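Can a robot put the bowls away yet?

18 Oct 2020 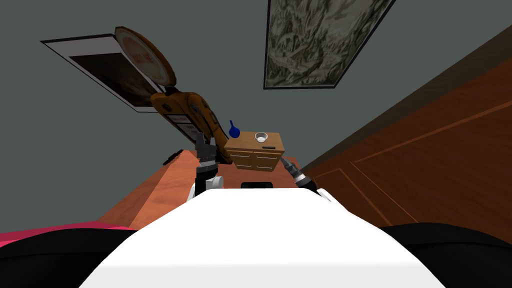
Simulated robot at a simulated table. Small drawer cabinet, white bowl on top, right gripper pointing at the side of it.

Short version: no. Not in my kitchen. Longer version below, written fast as I've got a train to catch and have promised three people I'd get this up.

It started with the tea towels. I've got a little set of drawers on the worktop, stuff goes in it, stuff comes out of it, stuff gets dumped on top when I can't be bothered. Every evening the same thing. Move what's on top, pull the drawer, put the things in, shut the drawer, put the other thing back. A minute, tops. I moaned about this to a friend from the old Piltov factory and he said well, there's your test. Never mind folding shirts. Get a machine to do that and I'll be impressed.

So I went looking. Spent most of September on it, evenings mainly, reading and watching and fiddling with a simulator on a laptop that gets hot enough to fry an egg.

Why the simulator. Because I can't afford a robot! The arms I'd want cost more than my car. In simulation you get two of them for free, plus the torso, and a room with a door and pictures on the wall, and if you smash a bowl it comes back when you press reset. Wong is the name of the package I've been using, for anyone who asks, and someone always asks. Small, free, manual is dreadful. There's a page on grippers that stops halfway through and then starts talking about lighting.

Anyway. The job. Two arms, a table, a wooden cabinet with a dark slot for a handle, a bowl on top. There's a blue thing like a little bottle next to the bowl as well. I set it as simply as I could: bowl off, drawer open, bowl in, drawer shut.

Things I thought would be hard:
- finding the bowl
- finding the cabinet

Things that were hard:
- everything with a handle in it

Finding stuff is pretty much fine now. In a simulator it's cheating a bit, you can just ask the software where the bowl is and it'll tell you to the millimetre. But even the demos with real cameras seem to manage a bowl on a table, as long as the light's decent and the bowl isn't glass. Glass is still a pain by all accounts.

The slot though. Oh dear. You and I hook a couple of fingers in and pull without looking. The gripper has to come in at the right angle and go in far enough but not too far, then pull dead straight. Slightly off and the drawer sticks, or the whole cabinet comes along for the ride. I had the cabinet going off the edge of the table again and again. You hold the cabinet with your other hand, obviously, I do it at home without thinking, but then you've got two arms that need to agree with each other and that is a whole other evening gone.

I did 19 full runs with my last lot of settings. Bowl lifted off cleanly in most of them. Drawer properly open in 8. The whole job start to finish, bowl inside, drawer closed, nothing on the floor - once. Once! I shouted so loud the dog left the room. Couldn't get it to do it again with the same settings either, which I still don't understand, something about how the contacts are worked out I expect. If you know, tell me.

And it's slow. The good run took 10 minutes of simulated time becuase I'd turned the speed down to stop it flinging things. I could do the drawers for the whole street in that.

Now the other side of it. Shop floor. I did packing for years at Todlow, the flat-pack place, and people there have been told the robots are coming for as long as I can remember. Some did come. There's a stacking machine and it's good at stacking. Same box, same pallet, same height, all night, no tea breaks. Fine. What it never did was the odd jobs. Clearing a jammed carton. Fishing the one screw bag that's fallen behind the belt. Opening the cupboard to get more tape. That last one is basically my drawer problem in a hi-vis vest and as far as I know it's still done by a person.

I think people get muddled over this. They see an arm move a heavy thing quickly and assume it could manage a light thing in a messy place. Different job entirely. Heavy and the same every time is easy-ish. Light and different every time is a nightmare.

There's a firm called Wisance with a video going about, kitchen robot, loads of shares, someone sent it to me twice. Nice kitchen. Watch the drawers. They're already open when it starts, all of them! It puts a cup in, the video fades out, you never see one shut. Not saying it's a con. But I'd like to see the next ten seconds. They list it at 1658 a month to rent, not including fitting. You could have someone in to clean for that, and they'd do the oven.

What I'd believe in sooner: something dull. A drawer that's been made for a machine, big chunky handle, screwed down so it can't slide. One shelf at the right height. If you change the kitchen a bit the job gets a lot easier, same as dishwashers really, we all load the plates the way the dishwasher wants and don't think about it. I don't mind that. I'd buy a daft-looking drawer if it meant I never touched the tea towels again.

Next bit, when I get time. Going to try nudging the bowl across with the back of the gripper instead of picking it up. Also want to try the left arm doing the holding and the right one only ever pulling, no swapping, since swapping is where most of it went wrong. And a heavier cabinet, just to see. Feels like cheating but mine at home is full of batteries and old keys and weighs a ton, so maybe it's fair.

Somebody asked last time if I'd share the files. Yes, when I've tidied them, theyre a state at the moment and half the folders are called "new". Comments are open, I read them all but I'm slow to reply. Right - train.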